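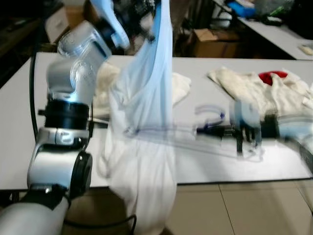
Bagging and sorting: notes from the linen table

Home | News | Workshops | Archive | Contact

November
By the Kandow textile store desk

Most of the cream-coloured pieces from the Varedon intake have now been through the long white table at Kandow. Work started with the lighter cloths, and the heavier garments follow in the order they were logged. The register stands at 465 entries, of which 14 are waiting for a second check on fibre content.

Thin plastic bags remain the standard for short-term holding. They weigh very little, take up no shelf space when flat and let the colour of the contents be read without opening. Their weakness is load. A white garment of any size gathers into a rounded bundle, and the bag above it stretches long and narrow when lifted from the top. Anything heavier than a shirt should be supported from underneath, or moved in two lifts.

The following applies to all table work until the new racks arrive from Mitico:

- Keep pale cloths in separate piles. Cream and white are easily confused under the store lighting.
- Open out crumpled pieces before bagging. Folds can hide a second item, and a patch of red in a cream pile should be traced and taken out before anything goes to the wash.
- Leave a gap of 30 cm between piles where the table allows it.
- Do not put bagged items on the tiles. Grout lines hold dust – a clean sheet goes down first if floor space is needed.

Bags are for holding only. Items staying longer than 2 weeks go into unbleached cotton covers, which Žukauskas supplies in one size at present. The larger size is on order. Until it comes, long garments are to be folded once at the waist, with tissue in the fold, and the register marked accordingly.

Labels go on the outside of the cover, lower left corner, in pencil.

Contact the textile store | © Kandow | Back to top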